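# Ticket 188 - Prenda infantil estampada: cremallera atascada y forro que se sale al doblar

Estado: abierto. Prioridad: normal. Asignado a: Lộc Đặng, taller de acabados de Cillomov.
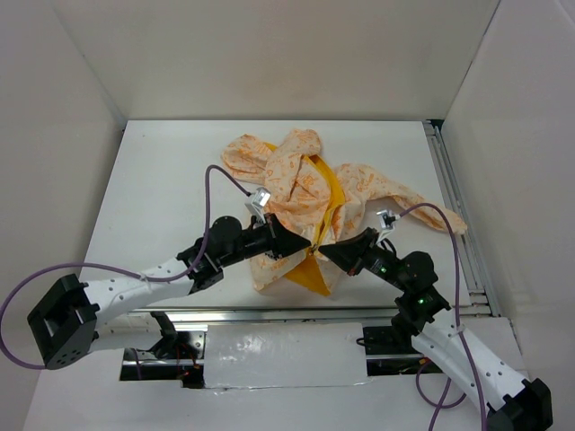 El cliente (tienda Fostden) devuelve la prenda con dos quejas. Primera: el cursor no pasa del tramo medio. Segunda: una vez doblada según la ficha, el forro amarillo asoma por el delantero y la pieza no cabe en la bolsa estándar. Tejido exterior color melocotón claro con dibujo pequeño en naranja. Forro liso, amarillo.

## Datos de la pieza

- Modelo: Abugri, manga larga, con cremallera frontal
- Lote: 84
- Tirada: 1.000 unidades
- Devoluciones con el mismo síntoma: 2
- Ficha de doblado aplicada: la general de prendas con forro

## Registro

**Lunes, 9:10.** Recepción. Prenda sin etiqueta de lavado cosida, solo la de cartón. Se anota para el almacén, no afecta a este ticket.

**9:25.** Extendida sobre mesa blanca, delantero hacia arriba. Se alisa primero el exterior y después el forro, con las mangas separadas del cuerpo. La tela conserva las arrugas del embolsado. No se plancha todavía: el calor puede fijar el pliegue junto a la cinta y falsear la medida.

**9:40.** Prueba del cursor en vacío, sin tensar. Sube bien desde el bajo y se detiene siempre en el mismo punto. Al retroceder sale con un hilo del forro entre los dientes. Hilo cortado a ras. Segunda prueba: igual resultado.

**10:05.** Revisado el pespunte que sujeta el forro a la cinta. En el tramo del atasco la costura va más cerca del borde que en el resto y deja una ceja suelta de tela amarilla. El cursor la muerde. Los dientes están alineados y el tope superior está entero.

**10:30.** Comparada con otra pieza del mismo lote tomada del estante. Misma ceja, algo menor, y el cursor pasa con resistencia. Se descarta un golpe o un tirón en tienda como causa.

**11:15.** Pespunte de retención provisional a mano en el tramo afectado. El cursor recorre la cinta completa. Repetido con la prenda cerrada y con las mangas cruzadas delante: sin atasco.

## Doblado

La ficha general pide cruzar las mangas antes de cerrar la cremallera. En este modelo el forro queda sin sujeción y se desplaza hacia el delantero - de ahí el borde amarillo visible. Secuencia probada a las 12:00:

1. Cerrar la cremallera hasta arriba con la prenda plana.
2. Meter el forro hacia dentro por cuello y bajo.
3. Girar la prenda y llevar cada manga recta hacia la espalda.
4. Doblar el bajo hasta media altura y después otra vez hasta el cuello.

Con este orden entra en la bolsa estándar y el forro no asoma.

## Pendiente

- Taller Dedumura: confirmar el margen de costura entre forro y cinta en el lote 84.
- Almacén: retener el resto del lote hasta tener esa respuesta.
- Ficha: añadir variante para Abugri. Borrador enviado, falta visto bueno.
- Fostden: avisar de que la reparación definitiva se hará a máquina y de que la pieza no vuelve esta semana.

L. Đ.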